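Dramley Worktop Odds and Ends

Read me first

Dramley is a picture set of small things left on worktops: pens, hand tools, garden bits, whatever tends to get put down and forgotten. I love this stuff! A kitchen drawer tells you a lot about a house, and a worktop at the end of the day tells you even more.

Version: 2
Last changed: 6/8/25
Kept by: Rafferty Delacroix

What's inside

The set holds about 3,000 pictures, sorted into 20 folders by the main sort of object. Every picture has a short plain-text note beside it with the same name. The notes list the things on the surface in everyday words, so it's "trowel" and "marker", with the colour added where it helps you tell two things apart.

Folders are in lower case with no spaces. The old "misc" folder has gone (hooray) and its contents now live in "mixed", which is my favourite of the lot.

How the notes are written

- British spelling all the way through, so "colour" and "grey".
- Name the object first, then its colour, then anything printed on it that can be read.
- Writing in other scripts is mentioned but not translated.
- If you can't tell what a thing is, write "unsure" and move on. A wrong name is much harder to find later.
- Tools get their proper name if you know it. "Ratchet wrench" beats "spanner thing", though I've been guilty of the second.

A page from the mixed folder

Garden, office and toolbox all on one grey marble-patterned top, and the note reads: small trowel, purple blade, pink handle; three whiteboard markers, white barrels, black caps, one with "WHITEBOARD" in its red and yellow lettering plus Chinese characters; ratchet wrench, black and teal-green grip, chrome head.

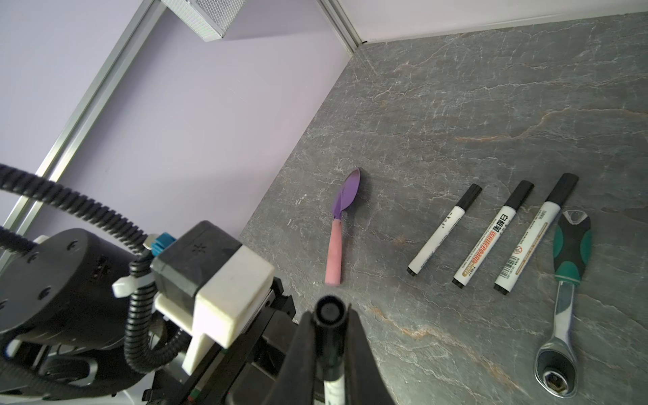
Known gaps

Cutlery is thin on the ground, and the garden folder could do with more than trowels and string. Some of the early notes still say "pen" for any kind of marker. I'm working through them in June, starting with the mixed folder.

Changes

Version 2: "misc" renamed and sorted, spelling tidied, doubles taken out.
Version 1: first go, much smaller, very messy, great fun to put together.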